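Research Operator (Household and Shop-Floor Tasks), fixed term
Jotham Laboratory, Manipulation Group
Reference 1141
Posted 2018-12-17

Applications are invited for the post of Research Operator in the Manipulation Group. The post is full time for 22 months, starting in March, and there are 2 vacancies.

The group studies which everyday chores a machine can be trusted with. Its present programme, Irkavus, covers small jobs of the kind done in homes, shops and stockrooms: putting pens back into a holder, clearing a table, folding cloths, filling a shelf. Some of these can be done by our machines under good conditions. Very few can be done at the speed of a person, and a change of table or lighting is often enough to make a machine fail. The programme therefore relies on people who can carry out the same work carefully and with natural variation, so that their movements can be recorded and compared with those of the machines.

The open-plan laboratory and one of the tabletop tasks:

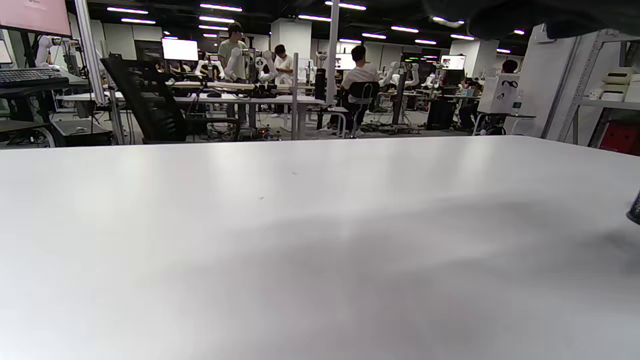
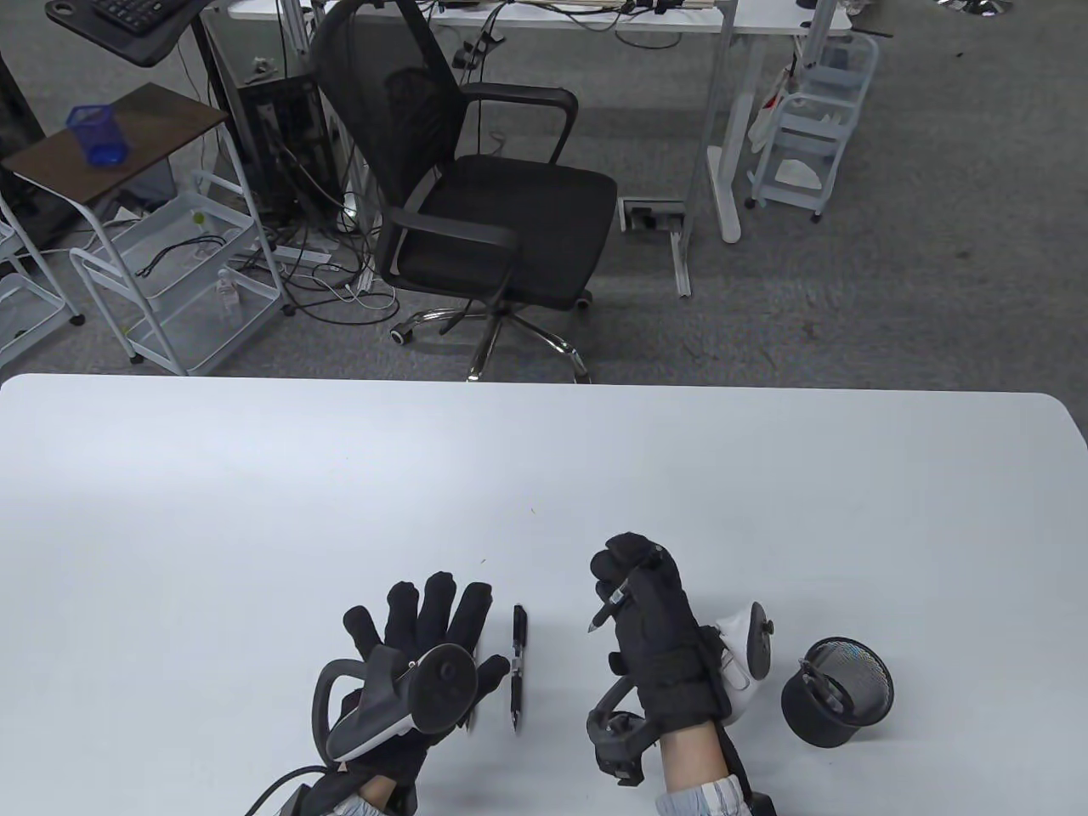
The successful candidates will be expected to:
- carry out set tasks by hand, with worn controllers or with a hand-held gripper, following a written task sheet
- prepare the table between runs and return all items to their trays
- mark each run as complete, partly complete or failed, and add a short note where it failed
- watch machine attempts at the same tasks and score them on the same form
- report faults in equipment to the shift lead without delay

Each task is repeated until 800 usable runs have been accepted. Applicants should be comfortable with repeated work at a table and with wearing gloves for part of the day.

No degree is required. Experience in shop work, cleaning, packing, catering or care will be considered as favourably as laboratory experience. Applicants must be able to read and write clear English. Training is given during the first fortnight by Zofia Górecki, Shift Lead.

The post does not involve programming. Operators may, however, attend the monthly review at which results are discussed, and their comments on why a task went wrong are entered in the record.

To apply, please send a CV and a covering letter of no more than one page to Shahzad Baloch, Recruitment Office, quoting the reference number. The letter should name one household or shop-floor chore which you believe a machine could not yet do well, and explain the difficulty in plain terms. Informal enquiries about the work may be addressed to Nicanor Ledesma, Programme Manager.

Shortlisted applicants will be asked to attend a short practical session and an interview on the same visit. Travel costs within the United Kingdom will be repaid on production of receipts.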